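Chapter 3
Receiving and Unpacking Goods

In this chapter
How to check a carton before it is opened
Sorting mixed packets on a table or bench
Reusing cartons and judging old tape
Recording shortages and damage

A small shop may take in a few cartons a week. The Ernlow warehouse, used as the case study for this unit, handles 3,000 in the month of March. The work at the receiving end is much the same in both places. Someone has to look at the carton, open it, take out what is inside, compare it with the packing slip and put it where it belongs.

Chapter 2 dealt with loading and transport. We now pick up the goods at the door. Most of the examples concern light packaged items such as snacks, sachets and small household refills, which travel in corrugated cardboard and are usually packed several kinds to a carton. Mixed cartons take longer to check than single-line cartons. At Penry, a store with 483 product lines, staff unpack mixed cartons onto a cleared table and group the packets by kind before any counting starts.

The outside of a carton should be read first. Printed bands, emblems and labels may name the original contents, but a carton that has been used before can hold something quite different. Layers of tape in more than one colour are a common sign of reuse. Wrinkled walls and ragged tape along an edge should be noted on the receiving sheet, even when the goods turn out to be sound.

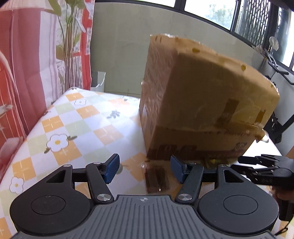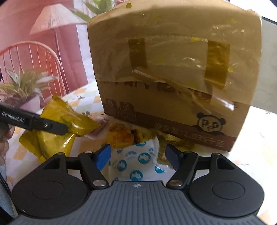 Flexible packets need different handling from tins or jars. They slide over one another, fold at the corners and hide smaller items underneath. Lay them flat with the printed side up and keep each colour or brand together. Check the crimped ends for splits. A packet with a damaged seal is set aside and written up, and it is not returned to the carton.

Section 3.1 begins with the receiving sheet. You will need a blank copy of the Masow form from the back of the book, and a ruler or tape measure for Activity 1.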